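Blog > Automation > Site visits
Search this site Go

I spent a February morning at the Flurnitz open day in Hodcombe. Bench two had a pair of arms on a common extrusion rail, working on a small printed block.

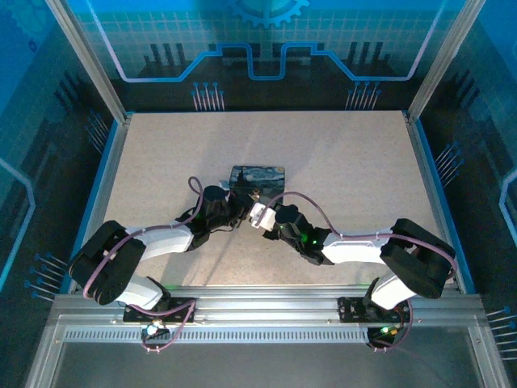

Both arms at the block, bench two.

Lanying Jiang ran the demo and took questions on calibration. Cable routing was my main interest. My own elbow joint snags.
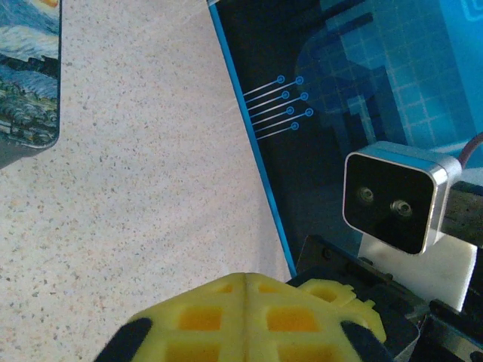

She quoted 169 hours between recalibrations. I would like to see the log.

Contact | © Noreen Lynch | Back to top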